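Documentação > Célula Ondach > Instalação e manutenção > 5. Verificação da garra em simulação

5. Verificação da garra e da vista de punho

O presente procedimento aplica-se à célula virtual Ondach com garra de dois dedos e deve ser executado após cada alteração do modelo, antes da transferência de parâmetros para a célula física.

5.1 Preparação

1. Carregue o perfil Brultlow no simulador e confirme o código de configuração 3528.
2. Coloque o braço na posição de observação, com os dedos abertos e orientados para a base de trabalho.
3. Verifique que a base clara e as três peças (branca, amarela e verde) ficam visíveis entre os dedos. 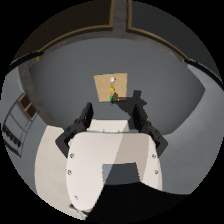 Ndlovu observou que, no seu posto, a posição de observação só ficou estável depois de reiniciar o controlador virtual, e recomenda fazê-lo sempre que se mude de perfil.

Nota: o reinício conserva os valores de abertura, mas apaga o desvio do punho. Repita o passo 2 após cada reinício.

5.2 Controlo da abertura

4. No painel Mavitz, selecione Garra > Abertura e execute 5 ciclos completos.
5. Aguarde 400 ms entre ciclos.
6. No fim do último ciclo, deixe os dedos abertos e compare a vista com a referência. Os dois dedos devem surgir um de cada lado da base — sem a tapar.
7. Inspecione as articulações de ambos os lados e os parafusos da carcaça. Uma peça ausente indica modelo incompleto; recarregue o perfil.
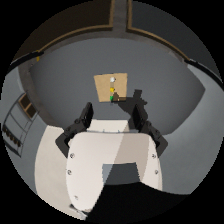
Figura 5-2. Garra aberta diante da base, com a sombra projetada sobre a superfície de trabalho.

Atenção: não altere a iluminação durante a comparação. A deslocação da sombra pode gerar o aviso 9 (contorno divergente) com a garra corretamente montada.

8. Guarde o resultado e feche a sessão.

Última atualização: julho

© Ondach. Todos os direitos reservados. | Contactos | Voltar ao topo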